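Aquecedor Dusero desliga sozinho: o que já tentei

outubro de 2026
por Ambrose

Oi, gente! Abri este registro porque o aquecedor do escritório (um Dusero de parede, comprado na loja Plaka) resolveu me deixar na mão bem na semana mais fria. Ele liga, esquenta direitinho e, depois de 30 minutos, apaga e mostra o código E2 no visor. Vou anotando tudo conforme testo, quem sabe ajuda alguém com o mesmo problema.

Passo 1: tomada
Tirei a extensão e liguei direto na parede. Mesma coisa, E2 de novo. Pelo menos me livrei daquela extensão velha, que já estava pedindo aposentadoria!

Passo 2: filtro
Estava com um dedo de poeira (que vergonha). Lavei, deixei secar de um dia para o outro e recoloquei. Aguentou 90 minutos e eu já estava comemorando... aí apagou.

Passo 3: temperatura da sala
O manual diz que o sensor se confunde com corrente de ar, então vedei a fresta da janela e fechei a porta. O carpete cinza listrado segura um pouco o frio do chão, mas de tricô grosso ninguém escapa por enquanto.

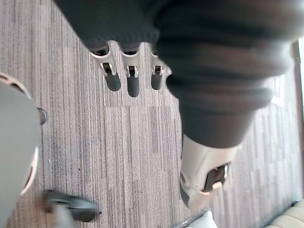
Passo 4: reset
Segurei o botão de ligar e o de timer juntos até apitar 2 vezes. O código sumiu e não voltou desde ontem à tarde. Escrevi para a assistência da Seduver perguntando se vale trocar o sensor mesmo assim. Chamado continua aberto, volto quando responderem.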